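Harbour webcam at Kemeys stuck again?

pilluvian: The Kemeys harbour cam has shown 4 in the morning since lunch. Lovely moon, mind.

Vornbridge_Vic: Fine for me. Have you refreshed?

pilluvian: 197 times. I have a full life.

tideandseek: It's the Kevano feed that's dead. Kemeys only lags a bit.

Vornbridge_Vic: Disagree, Kevano's up. I'm watching a gull on it.
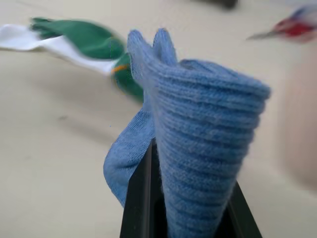
Reply 6

jaqueline_beltran: You're both on the old link. The new one is on the Pliluvora weather page, under the tide tables.

tideandseek: Still says "max 100 viewers" for me.

Vornbridge_Vic: Gull's gone now.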